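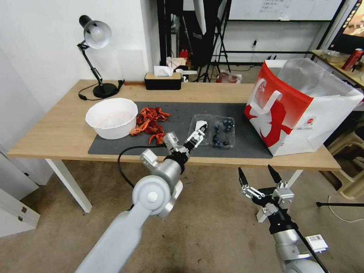

Both arms at the table, shells by the bowl

Fingers keep pushing the clamshell instead of gripping it
Asked 7 November 2021 in Home and Shop Builds

Hello all! We've been building a two-arm table clearing setup at the Otcombe shared workshop since July, and I'm so close to happy with it. Shells go in the bowl, fine – but when a fingertip reaches the clear plastic container, the thing tends to skate along the mat. I close at 80 percent speed with the force limit at 400 in the Erley controller. Should I change the fingers or the settings?

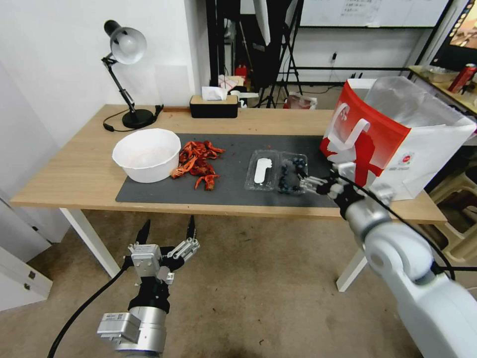

I should add that the berries matter to me, so squeezing harder makes me nervous, and I'd like to keep the mat if I can (it took ages to get it to lie flat).

Answer 1
Slow down. Mine behaves at 70.

Answer 2
What a lovely project! I fought with the same thing all last winter on my own bench, so take heart. Bring both grippers in from opposite sides and let them meet over the container, then close them together. Drop the force limit to 290 and raise it a little at a time. Clear lids also fooled my depth readings terribly, so I'd teach that position by hand.
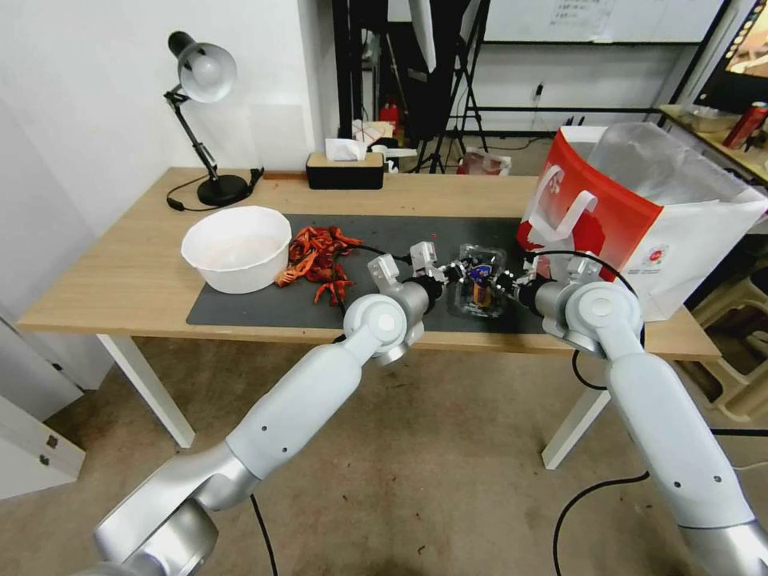 Both grippers over the container

Do check your cable slack at the wrists too – a tight loop can tug the fingers sideways just as they close.

Answer 3
Following, same trouble at Prindimbridge.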